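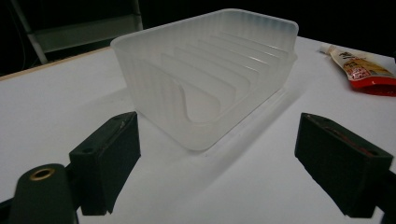 Zapata compares two finger types for its hand-held gripper

The robotics group at Zapata has finished a first comparison of two finger types for its hand-held gripper, and it will continue with the simpler one. The results were shared with partners in September.

The hand-held tool is moved by a person, and the recordings are later used to teach a robot arm the same movement. For this reason the shape of the fingers is important. What is easy for a human hand can become difficult when the arm must repeat it.

The first type, called Preso, is a pair of flat black blocks with a firm surface. The second type, Serano, is softer and bends around the object. Both were mounted on the same body and used by the same operators, who made 2,098 recordings in total. Of these, 1,323 were made with Preso.

The objects were chosen from a normal kitchen and bathroom. Among them was a frosted plastic rack with thin upright dividers, which became the most discussed object of the test. It is translucent, so its walls are not easy to separate from a white table in the camera picture, and its low walls leave little space for a wrong approach.

"With the soft fingers we felt more safe, but we could not always say where exactly the contact started," said Hina Rajput, who led the test. "With the flat ones the operator sees the edge of the finger and the edge of the rack, and can decide."

Serano was better with squeeze tubes and other objects which change their form under pressure. The group wants to keep it for such cases, but changing the fingers in the middle of a session took more time than expected, and the camera had to be checked again after each change.

Jasmina Kovačević, who is responsible for the controller side, said the next step is to repeat 500 of the movements on the fixed arm. The controller comes from Prikix and is the same one that was used last year. A smaller set of 100 movements will be done with the lights lowered, as the reflections on the plastic are still a problem.

Zapata plans to publish the drawings of the Preso fingers together with the recordings. The Serano drawings will stay internal until the mounting is changed.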